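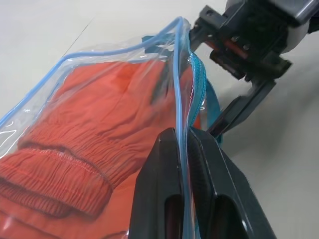
Is there still a movie theater in Mistow that shows subtitled films?

One, sort of. The Lutico runs them on Monday at 7:15 p.m., in the small room upstairs, and you should check the board by the ticket window because the website is a work of fiction.

That was the sticky post for years and I see it's still up. Does it hold? I move there in October and would like to know if I'm giving up foreign films along with decent bagels.
– reel_estate

---

It holds, with an asterisk. The Lutico went from every Monday to every Monday they feel like it. Last month I counted on a Danish thing and got the talking dog movie, second week. The dog was fine.
– balcony_row_b

---

The Escobar shows them too. Why does everyone in this forum forget the Escobar?
– popcornfeather

---

Because the Escobar dubs them. I sat through a very quiet Hungarian drama in which every single person, including the grandmother, had the voice of a man selling trucks. I don't count that as showing the film.
– balcony_row_b

---

They dubbed ONE. The print they were sent was dubbed, they put a sign up about it, and you could get your money back. I've seen 3 there since spring and all of them had subtitles. Yellow ones, too, so you can read them when somebody is standing in snow.
– popcornfeather

---

The sign was behind the plant.
– balcony_row_b

---

I'll give popcornfeather this one. The Escobar has gotten better. What it hasn't gotten is heat. Bring a coat and possibly a second coat. Also the bottom line of the subtitles disappears behind any head taller than a toddler's, because the floor is flat as a pancake. It used to be a dance hall. Sit in the front two rows or on the left aisle and you'll get most of the plot.

The Lutico has a proper slope, 973 seats if you believe the plaque (that has to include the balcony they closed), and the projectionist knows what she's doing. If both have the same film, go to the Lutico.
– matinee_idle

---

They never have the same film. That would mean one of them had looked at what the other was doing.
– reel_estate_agent_no_relation

---

OK so two theaters, one cold, one unreliable. That's two more than I was expecting. Is there any kind of pass?
– reel_estate

---

Lutico has a punch card, 20 dollars for the card and then a couple of bucks off each ticket. Whether that pays depends on how much you like talking dogs. Escobar has nothing, but the guy at the door stops charging you after he's seen you enough times. Took me two winters.
– matinee_idle

---

Don't buy the card. Mine expired during the six weeks they were closed for the carpet, and they wouldn't extend it. I asked nicely and then I asked less nicely. The carpet is the same color as the old carpet.
– popcornfeather

---

They extended mine.
– balcony_row_b

---

Of course they did.
– popcornfeather

---

You're all leaving out the Flaltutach festival, which comes through every year and takes over the Lutico for a long weekend. Last time it was mostly short films and I'd say half were somebody's ex walking along a beach. But the other half! There was one set entirely in a ferry cafeteria, hardly any dialogue, that I still think about when I'm buying soup. Tickets go on sale at noon and the evening shows are gone by lunch, which tells you something about lunch in Mistow.
– ferrycafeteria

---

Did you change your user name over that film?
– reel_estate

---

I did, yes.
– ferrycafeteria

---

Going back to the dubbing, I don't see why it's treated like a crime. My father can't read subtitles anymore. He liked the Hungarian one. He thought the grandmother was very convincing.
– slow_pan

---

Fair enough, and I withdraw the grandmother. I'd still like them to say on the website which version it is. And move the plant.
– balcony_row_b

---

COMMENTS FROM READERS

Went Monday on the strength of this thread. Lutico, upstairs, subtitles, nine minutes late starting. Pretty good movie about a beekeeper. – guest

Can confirm the plant has been moved. It is now in front of the restroom sign. – aisle_seat_only

Does either place do captions for English-language movies? Asking for the second time. – guest

Escobar, Sunday afternoons, ask at the door. – popcornfeather

---

We use cookies to remember your login and your place in the thread. Accept | Settings

Contact the moderators | Forum rules | © Mistow Moviegoers Board | Back to top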